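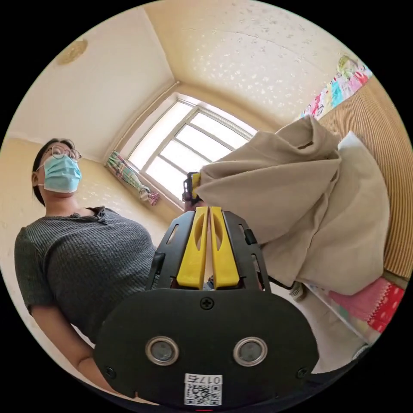

December 19, 2019

Up early. Packed the two grippers, spare batteries, the tape and the clipboard, and was out the door before breakfast. Ate a roll on the bus.

The work is the same as all week. We go into a home, pick a room, and do ordinary chores holding the grippers, one in each hand. Every time we finish a chore from start to end it gets saved as one example. Gasolwood wants 3000 of them by February, all in bedrooms and all with cloth of some kind. We stood at 1441 this morning. Decha Ratanaporn says we are on pace. I think we are a little behind, but he makes the schedule and I don't.

Bedroom work is slower than the kitchen work we did for Jadach. A cup is a cup. You close the fingers on it and it comes up the same way each time. Cloth does something different every time you let go of it. I used to think the training people would want the clean tries only, but the note that came with this job says to keep the clumsy ones too, so long as the chore gets done in the end. If you miss the edge of a sheet, you go back for it and carry on. You don't stop and start over.

What they don't want: bare hands reaching in to help, talking to each other over the work, or long waits with nothing moving. I was guilty of the last one this morning. I stood there thinking about which corner to take and the whole try had to be thrown out.

Did the big beige piece first. It is heavy and it slides. The best way I have found is to take it near a seam, lift it well clear of the bed, then bring the second gripper in under the other side before it swings. If you grab the middle you get a fistful of folds and no way out of them. After that we did pillows, which are dull but quick. Push the fingers in past the corner, close, lift, set down. The fingers leave a dent and you have to pat it out with the side of the gripper, and I suppose the system will learn to pat pillows too.

Number 017 is squeezing a little late again. You pull and there is a small delay before the fingers come together. It was like that at the start of the week and I wrote it on the sheet then. Wrote it on the sheet again today. Decha says to keep using it unless it gets worse, as Suwannarat has all the spare ones until after the new year.

Between rounds we mess the bed up again so it never starts the same way twice. This is harder than it sounds. I have a habit of throwing things to the left. Decha went through some of last week's tries and said you could tell which ones I had set up. So now we take turns, and whoever is going to do the next chore looks the other way while the other one makes the mess.

Finished 77 before we quit. That makes 1518. My best day so far on this job, though still well short of what I did on the Gerkach job, where it was only socks into a drawer and I could do 300 in two days without thinking about it.

My right wrist is sore from the trigger. The left is fine. I wrapped the handle with tape at lunch and that helped some. Lunch was rice and an egg, eaten on the front step. The mask gets hot by the afternoon and my glasses slip, and I can't push them up with a gripper in each hand. Must find the strap I had last winter. I think it is in the drawer with the sewing things.

Copied everything over tonight. The first copy stopped partway and I had to begin it again, so I did the dishes and wrote this while it ran. It is done now and the lengths match the sheet. Put both grippers on to charge.

Tomorrow is a new home with two bedrooms, one of them very small. Decha wants sheets and towels only. I said I would bring the extra pillowcases anyway. Need to buy tape and call my sister about the weekend. Own bed not made.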